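Sedora Short Horror Film Festival
Submission FAQ
Last updated 7/10/18

Read this page before you fill out the entry form. The festival runs in November at the Dindent Theater. Programs and ticket prices are posted separately.

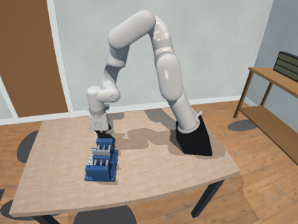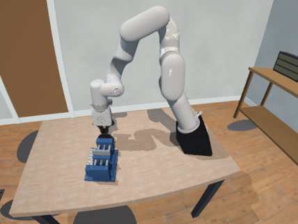
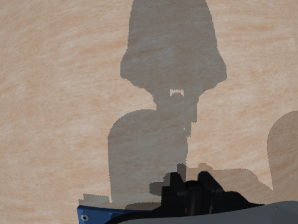

Robot arm and wooden work surface, computer renders.

What counts as horror?
Any film whose main purpose is to frighten or disturb. Supernatural, creature, slasher, psychological and folk horror are all accepted. Thrillers are accepted if the screening panel agrees they fit. Parodies go in the Dizon section, which has its own form.

Is there a limit on running time?
Yes. Credits count toward the total. Shorts may run up to the limit printed on the entry form for their section. Films over the limit are returned without review, and the fee is not refunded.

How many films can I enter?
Two per director. A co-directed film counts against each director's total.

Can I submit a work in progress?
Yes, if picture is locked. Temporary sound and unfinished effects shots are allowed at the review stage. Mark them with an on-screen title. The final version must arrive before the print deadline and may not differ in length by more than five seconds.

Do you accept animation?
Yes. Animated and live-action films are judged together.

My film has already played online. Is it eligible?
Online release does not affect eligibility for the main program. It does rule out the Wurneck Prize, which is limited to films with no public release of any kind. Password-protected links sent to cast, crew or other festivals are not treated as a release.

Do I need subtitles?
Films with dialogue in a language other than English need English subtitles burned into the review copy. For the final copy, send a separate subtitle file as well.

What goes in the synopsis?
Up to 1000 characters, spaces included. State the ending. The synopsis is read by the screening panel only - the program guide uses the logline, so keep spoilers out of that field.

Do you need content warnings?
Yes. List strobe effects, animal harm (staged or real) and sexual violence on the form. Films with real animal harm are not screened.

Who must clear the music?
The filmmaker. We do not check licenses, but a signed rights statement is required before a film is scheduled.

Can I replace my file after I submit?
Once, until entries close. Use the same entry number. A second replacement is treated as a new entry and charged as one.

Will I get notes from the panel?
No. Decisions are sent by email to the address on the form.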